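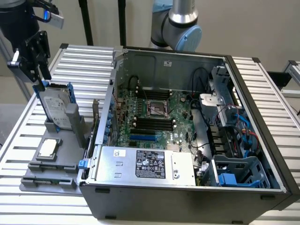
3. The Workbench and Its Parts

We settled on an office tower with a Dell board for the assembly study, partly out of fondness (Pantelis Tsakiris learned to fix computers on towers very much like it) and partly for the generous room inside. With the side panel off and the case on its side, a newcomer can lean over and find the empty processor socket between its two banks of memory slots. Figure 3 gives the layout that we refer to throughout this section.
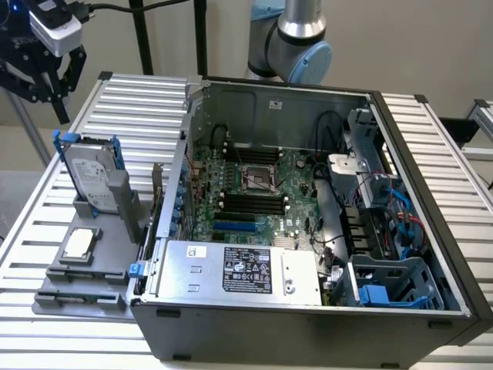 Figure 3. The open tower on the table, with the processor socket empty.

3.1 Laying out the small parts

Loose parts have a way of wandering, as anyone who has upgraded a machine at the kitchen table will know, and so we gave a good deal of thought to the tray. The memory modules stand upright in holder blocks, and the processor rests in a square pocket of its own with the metal heat spreader facing up.
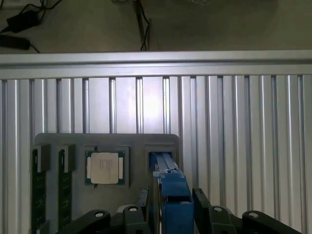
Ifigeneia Xenos had tried a flat foam mat in the earlier Larnent study, and people there spent nearly 13 seconds hunting for each part before they picked it up. We liked the mat very much, but we were glad to leave it behind.

3.2 Working around the case

The slatted aluminum table takes a fair amount of traffic besides the tower itself, and we let people keep their everyday things on it if they wished. 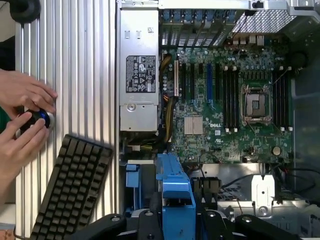

Sessions at the Clustia workshop ran for up to 80 minutes, with two short breaks, and participants were free to talk as they went along, which many of them did at happy length.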